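Ligne budgétaire 14

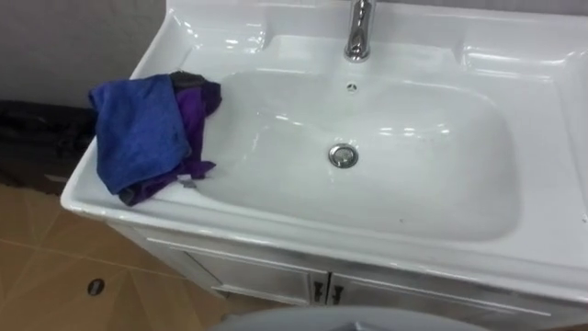 Poste 3, lavabo. Chiffon bleu et chiffon violet sur le rebord gauche.

Le dossier comptait 20 pages, annexes comprises. Kosmas Moschos l'avait imprimé en recto simple, pour pouvoir écrire au dos.

La ligne 14 du budget s'intitulait « Nettoyage sanitaire, automatisation partielle ». Elle prévoyait l'acquisition de cinq unités mobiles Clirkura, avec bras, base roulante et station de charge, pour les chambres de la résidence Flodcombe. La direction demandait un avis motivé avant la clôture de juin. Moschos était responsable des achats techniques depuis assez longtemps pour savoir qu'un avis motivé devait tenir en une page et que les 19 autres ne seraient pas lues.

Il commença par le périmètre. La résidence avait 367 chambres, chacune avec un lavabo sur meuble, une douche et un sol carrelé. Le fournisseur, Flurnunano, annonçait un cycle complet du lavabo en 600 secondes. Moschos posa la multiplication, ajouta les déplacements, les recharges et les portes que l'unité ne savait pas ouvrir, puis divisa par cinq. Le résultat tenait dans une journée d'exploitation, à condition que rien ne soit posé sur les lavabos.

Il nota au dos de la page 6 : « Hypothèse de surface libre. À vérifier. »

Kalliopi Stergiou entra sans frapper, avec la grille tarifaire révisée. Elle dirigeait l'entretien des étages et n'avait pas demandé de robots. Elle n'avait pas non plus refusé.

– Ils ont baissé la maintenance, dit-elle.

– De combien ?

– La première année seulement. Ensuite c'est indexé.

– Sur quoi ?

– Annexe C. Il n'y a pas d'annexe C.

Moschos feuilleta. L'annexe B était suivie de l'annexe D. Il l'inscrivit dans la colonne des réserves, sous le délai de livraison des batteries et au-dessus de la couverture du réseau dans l'aile nord.

Ils reprirent le tableau des consommables. Flurnunano facturait les textiles par lots, avec un code couleur : une teinte pour le rebord, une autre pour la cuve. Stergiou fit remarquer que ses équipes utilisaient déjà deux couleurs et que la référence du fournisseur coûtait le triple. Moschos demanda si un chiffon ordinaire restait compatible avec la pince. Le manuel disait « textile homologué ». Il ne disait pas ce qui arrivait avec un autre.

– Il faut faire l'essai, dit-elle.

– L'essai est payant.

– Combien ?

Il lui montra la ligne. Elle relut deux fois, prit le crayon et corrigea une addition. Le total baissa un peu.

La question de la robinetterie prit le reste de la matinée. Le bec fixe compliquait le passage derrière la cuve ; l'outil standard exigeait un dégagement que le plan du meuble ne donnait pas. Flurnunano proposait un outil coudé, en option. Les deux renfoncements moulés à l'arrière du lavabo n'apparaissaient nulle part dans l'offre. Moschos rédigea une demande de précision : type de trajectoire, pression d'appui, traitement des angles rentrants. Il supprima ensuite l'adjectif « surprenant », qu'il avait employé au sujet de cette omission.

– Et Ó Súilleabháin ? demanda Stergiou.

Ó Súilleabháin était le second soumissionnaire. Son offre portait sur la location, sans achat, avec un préavis court et un technicien sur place. Le coût cumulé dépassait celui de Clirkura à partir de la quatrième année. Moschos avait tracé les deux courbes sur du papier millimétré, par habitude. Elles se coupaient dans une zone où il serait à la retraite.

– Plus cher à la fin, dit-il.

– Et si on arrête avant ?

– Moins cher.

– On arrête souvent avant.

Il ne trouva pas d'objection. Dans l'armoire derrière lui se trouvaient les contrats de l'autolaveuse, du distributeur de linge et d'un système de pointage dont personne n'avait gardé les badges. Il avait signé les trois.

L'avis fut daté du 11 avril 2018. Il recommandait la location de deux unités, sur une seule aile, avec les chiffons de la maison et un relevé quotidien des interruptions. L'outil coudé était inscrit à titre conditionnel. Le solde de la ligne 14 restait bloqué jusqu'aux résultats.

Stergiou lut la page debout, près de la fenêtre.

– Vous avez oublié les heures de mes équipes, dit-elle. Il faut quelqu'un pour dégager les lavabos avant le passage.

Moschos reprit la feuille, la retourna et chercha un coin blanc. Il écrivit « Préparation manuelle », tira un trait jusqu'à la marge et laissa la case du montant vide.

– Quelle durée par chambre ? demanda-t-il.

– Ça dépend de ce qu'ils laissent dessus.

Il inscrivit : « Variable. »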